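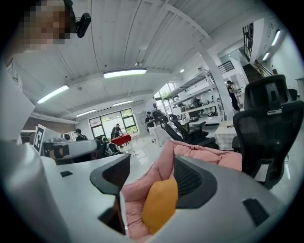 Hand-held grippers, workshop build

Projects > Clundero > Gallery
Last updated: June
Reading time: 2 min

Clundero is a pair of hand-held grippers we are building in the shared workshop at Idahosa. Abimbola Ogunleye drew the housings and I am doing the fingers and the wiring. There are no motors in it. You squeeze, the fingers close, and the motion gets recorded so it can be played back on an arm later. The arm is a separate project called Juvon and has its own page.

Top picture: Soft goods at the main floor. Pink quilted cushion between the two black fingers, mustard pillow against it. The second gripper is to the left with its marker card upright on the end.

Fingers
The pads have a mesh pattern on the inner face. The first ones I made were smooth and lost hold of pillows at the corners. The current mold takes 40 minutes to fill and cure if the room is warm, longer in the morning. We are on version 5. Version 4 had a thicker rib at the base and would not bend enough to wrap anything.

Housing
Light gray, printed in two halves. Abimbola wanted a curve that keeps the knuckles away from the table, and it costs a lot of print time. Each half is an overnight job. Sanding the seam is dull work and we have stopped doing it on test parts.

Marker card
Black square pattern on white. It has to stay flat, so it now sits on a stiff backing with two screws. Tape was fine for an afternoon and then the corners lifted.

Test objects
Cushions are the hardest so far — they fold away from the pads as the fingers close. Boxes are easy. We do 10 grabs per object before changing anything, and the log for this set of fingers is at over 100. Solomiia Stetsiuk keeps the log and is strict about writing down the misses.

Still to do
Lighten the grip. After a long session the wrist feels it.
Shorter screws for the finger mounts.
Try the softer compound from Gutico, which arrived but has not been opened.
Label the spare fingers by version. Two of them are in the wrong bag.

Print files go up when the finger mounts are settled. Questions about the molds can go to me, housing questions to Abimbola.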